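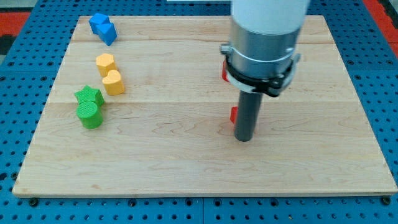
Not folding your towels yet: Noemí Cervantes on chores and machines

Noemí Cervantes has 84 unread emails and a cold coffee and she'd like to get one thing out of the way before we start.

"No, it can't do your dishes. People ask me at barbecues. It can't do mine either."

Cervantes spent years on the floor at Grastico, the homewares wholesaler, packing mixed orders by hand, then supervising, then buying equipment. Now she's at Larnton, a small outfit that tests whether arms are ready for shops and homes. Mostly she tells people to wait. Not a great sales pitch, she admits.

Why blocks? It's the first thing I wanted to know. Blue, yellow, green, in pairs on a maple board, a star, a heart, one arm over the lot. Looks like playgroup.

"It's sorting a kitchen drawer with the hard parts taken out. Nothing's shiny, nothing's floppy, nothing's tangled in something else. If you can't pick up a heart on a flat board you've got no business near a cutlery tray."

And the heart is harder than you'd think. A cube has flat sides wherever you come at it, she says, but a heart or a star gives you points and dips, so the choice of where to grab matters a lot more. Same with a mug handle. Same with nearly everything in a house.

"Your house is all hearts and stars. That sounds like a greeting card, sorry."

So where are we up to? Depends on the chore. She splits them quickly, counting nothing off, just talking.

Moving boxed stock from one spot to another, same size boxes, decent light: yes, been fine for ages. Putting mixed goods in a tote: getting there, with a person close by. Folding: slow. Wiping a bench: sort of, if you clear it first, and clearing it is the chore. Making a bed: ask again later. Picking up after a toddler, she just laughs.

The number she does like to quote is from a trial last May with Yeh, a discount chain with a back room full of small returns. The arm had to take items off a table and put them in the right bin. It got 1,045 attempts over the trial. Before that they'd done 400 on the bench at Larnton and it had looked terrific.

"Then we got to the shop. Sun comes in through the roller door in the arvo and suddenly it's missing things it got every time in the morning. The staff were lovely about it. They also went and did the returns themselves because a truck was coming."

Did Yeh buy one? "They bought better shelving." She thinks that was the right call.

I put it to her that the demos online look miles ahead of all this. She's careful here. Some of them are very good, she says, but you are seeing the take that worked, and you don't know who tidied the room. She asks vendors for the boring version — an hour, no cuts, somebody elses kitchen. Pernon, who make a home tidying unit they hope to lease out, sent her one. She rates them for it. She also watched it spend most of 2 minutes deciding about a sock.

"I'd still take that video over a slick one. I learned more from the sock."

What about jobs? Bit of a pause. On the shop floor she thinks the lifting will go first and good riddance, she has a crook shoulder from it. But she dosen't see a manager running a floor without people who notice stuff. Wet patch by the fridge. Kid about to pull a display down. An arm told to sort returns will sort returns.

Last one, she's got a call coming. What would she actaully buy for home today, own money?

"A robot vacuum, which I have, and it eats phone cords. And a second laundry basket. I'd colour-code them before I'd buy an arm."

Would she ever? She reckons so. When it can empty the dishwasher in a kitchen it's never seen, with the bottom drawer that sticks, and she doesn't have to stand there. Won't give me a year. Phone's already going.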